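Counter Clearing at Home: Second Report on the Gripper Build

This entry continues the record of the arm that Vinh Châu and I have been assembling in my apartment since last year. The first report dealt with the base, the power supply and the mounting plate. The present one covers the fingers, the wrist camera and the first period of regular work on the kitchen counter. Readers who wrote to ask about the wiring harness will find a short answer near the end.

Purpose of the build

The purpose remains as stated before. The arm is intended to pick up empty drink bottles from a counter and place them in a small trash can. The task was selected on the grounds that the materials are available in any household, that a dropped bottle causes no damage, and that the result can be judged at once by a person with no technical training. It was also selected by my family, who had asked whether the machine would ever do anything.

Work is divided in the following manner. Mr. Châu is responsible for the mechanical parts and keeps the drawings. I am responsible for the control software, the camera and the written log. Tươi Triệu, who operates the shared workshop at Pletside, allowed us the use of the band saw and the drill press in the evenings and reviewed the finger design before any stock was cut. Her comments led to two changes, both described below.

The fingers

The first pair of fingers was narrow and had a rounded tip. It performed acceptably on a full bottle. On an empty one the walls gave way under pressure, the bottle turned in the grip, and the cap end swung down. Ms. Triệu observed that a soft bottle requires area before it requires force, and recommended a broad, flat finger with a plain inner surface. The second pair was made to that recommendation and painted matte black, chiefly to reduce glare in the camera.

Her second comment concerned the fasteners. The original screws stood proud of the inner surface and caught on bottle labels. They have been replaced with countersunk screws from the Fastano assortment, held with a low-strength thread compound. No label has been torn by the fingers in the time covered by this report.

The fingers are driven by a single geared motor from Rarnitz, purchased secondhand with its mounting bracket. It is louder than we would like. The gear train has some play, which the software takes up by closing slightly past the commanded width. Grip force is limited in the controller. The present limit is 70 percent of what the motor can deliver, and it was reached by lowering the value until bottles ceased to fold.

The camera

A small camera is fixed at the wrist and looks forward between the fingers. It was first mounted on the side of the forearm, where the view of the target was lost at the moment of closing. From the wrist, both fingertips remain visible throughout the approach, and the bottle is seen between them up to contact. The disadvantage is that the fingers occupy a large part of every picture and hide whatever lies behind them. We have accepted this.

Lighting proved to be a greater difficulty than placement. Clear plastic on a veined gray surface offers very little for the software to hold on to. The edge of a bottle and a streak in the countertop can look alike, and in the early sessions the arm closed with great care on nothing at all. Three measures were taken. The overhead lamp was fitted with a diffuser. The exposure was fixed at one setting for the whole session. The detector was trained again on pictures collected at this counter, 2000 in number, all of them labeled by hand over the course of several weekends. My cousin Huỳnh labeled a good share of these and has asked that the fact be recorded.

The detector now relies heavily on printed labels and caps. A bottle from which the label has been removed is still found less reliably. We intend to address this before May.

The counter as a test area

No special table was built. The arm works at the kitchen counter with the objects that are ordinarily there, and we agreed at the outset not to clear them away or to arrange them in rows. Bottles are set down in any position, including upside down and leaning on other objects. Scissors and similar articles may remain within reach, provided that the blades are closed. The software is required to leave them alone.

The trash can is lined with an ordinary bag folded over the rim. The liner has caused more lost time than any other item. When it is fitted loosely, the folds spread across the opening and the detector places the rim too far to one side. When it is fitted tightly, it slips inward as soon as a bottle strikes it. Our present practice is to fold the bag well down the outside and to accept some wrinkling. The position of the can itself is measured anew at the start of each attempt, as it is light and moves easily when touched. 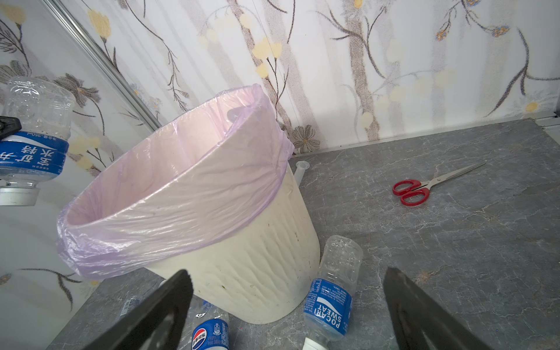
Results to date

As of March 2018 the log contains 200 attempts with the new fingers. In 37 of them the bottle did not reach the can. The greater part of these failures occurred at release, when the bottle struck the rim and fell outward. Raising the release point reduced the number considerably, at the cost of a slower cycle. Most of the remaining failures involved two bottles lying against each other, where the arm attempted to take both.

No person has been struck or pinched. The stop button is kept within reach of the operator, and the arm is not powered when anyone is preparing food.

The wiring harness

Several readers asked how the camera cable is kept clear of the wrist joint. It runs along the outside of the forearm in a braided sleeve, with a loop of slack ahead of the joint and a tie on either side. The first cable was routed through the joint and failed at the connector. Mr. Châu does not recommend that arrangement.

Next steps

The inner surface of the fingers will be covered with thin rubber sheet, and the force limit will then be set again from the beginning. The rule for bottles in contact will be rewritten so that one is pushed aside before the other is taken. Drawings of the present fingers may be requested through the contact page. They are supplied without charge and show all dimensions in millimeters.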